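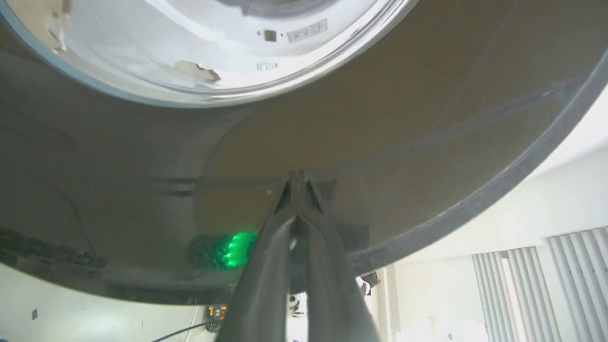

I have been swapping fingers on the two-arm setup for most of July, and I finally have enough notes to write something up. The short version is that I love the Vornell fingers and I did not expect to.

Both pairs fit the same wrist, so this was as fair a comparison as I'm going to get at home. The Senov pair is wide, flat and padded with soft rubber. The Vornell pair is long and narrow and comes to a point, and when I first opened the package I figured they'd be good for picking up screws and not much else. Then I started on the laundry routine and they just kept winning!

Washer doors are harder than they look. A door swings on an arc, the wrist has to follow it, and if your path is off by even a little, the fingers either slide off the rim or start prying at it. With the wide Senov pads I got a nice firm hold and then a controller fault halfway through the swing, over and over, as the pads refused to give and the force limit tripped. The narrow fingers touch a much smaller area, so they can roll a bit against the plastic while the arm catches up. I ran 40 door pulls with each pair. Senov tripped the limit on 13 of them, Vornell on 3.

I should say the Senov pads were better at one thing, and that's anything thin and slippery. A nylon jacket lining went right through the pointed tips (twice I closed on nothing at all and the arm drove off very confidently toward the basket). If I were folding shirts all day I'd put the pads back on.

The wrist cameras deserve a post of their own. I run one on each arm plus the one up top, and up close to a big dark surface the wrist view is mostly that surface. Exposure jumps all over the place. Locking it by hand helped a lot, and so did turning the preview rate down so the Pringle board could keep up with three streams. I had a spare Clidmont controller in the drawer and tried that too, which was faster, but it dropped a camera every time I unplugged anything near it. Back in the drawer it went.

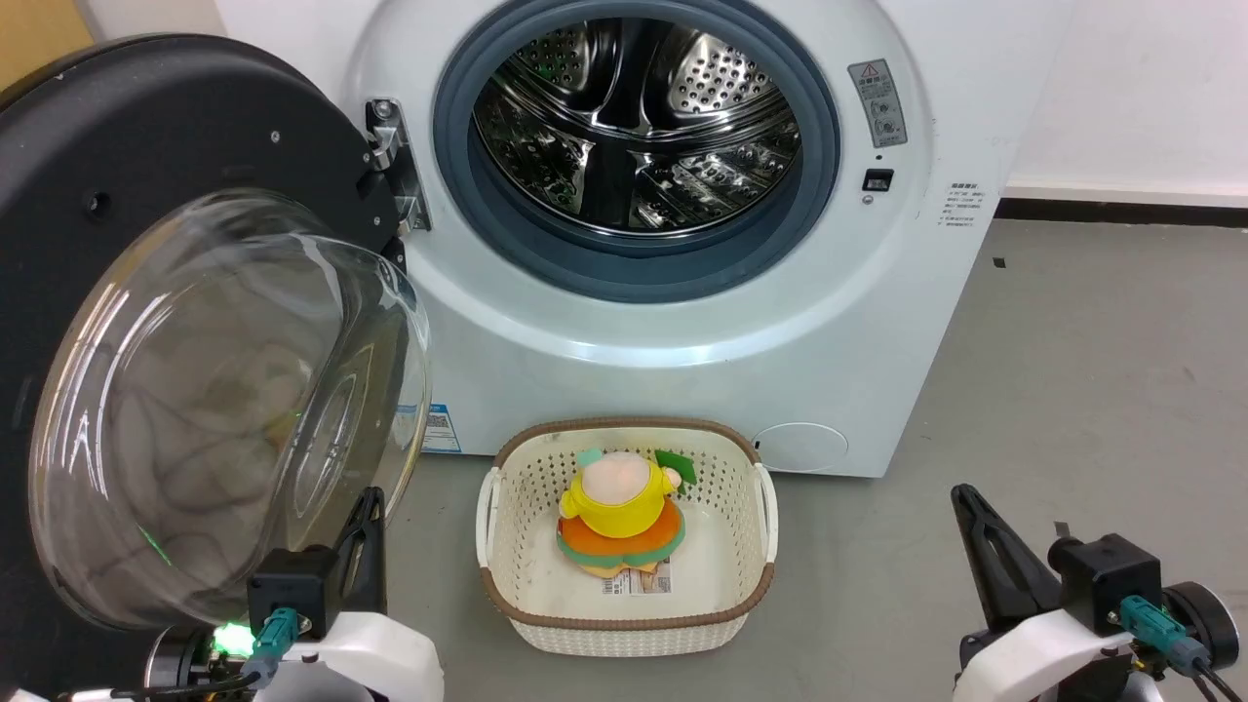 Notes on the washer-to-basket run

Soft toys are my favorite test object right now. They squish and they have tags and odd corners to grab, and you can drop one as many times as you like. The long fingers can pinch a tab or take the whole body, and I've been letting the policy choose. It likes the body. I'd like to see it go for the small stuff more.

Keep the basket close to the machine. Mine started out too far back and the arms had to reach at full stretch, where they get shaky. Moving it right in front of the opening fixed more than a week of tuning had.

I have 573 episodes saved, 154 of them with the Vornell fingers, so the next job is evening that out before I train anything again. I also want to try a thin rubber sleeve over the pointed tips and see if that sorts out the jacket problem. If you've done this with heat shrink, please tell me which size you used.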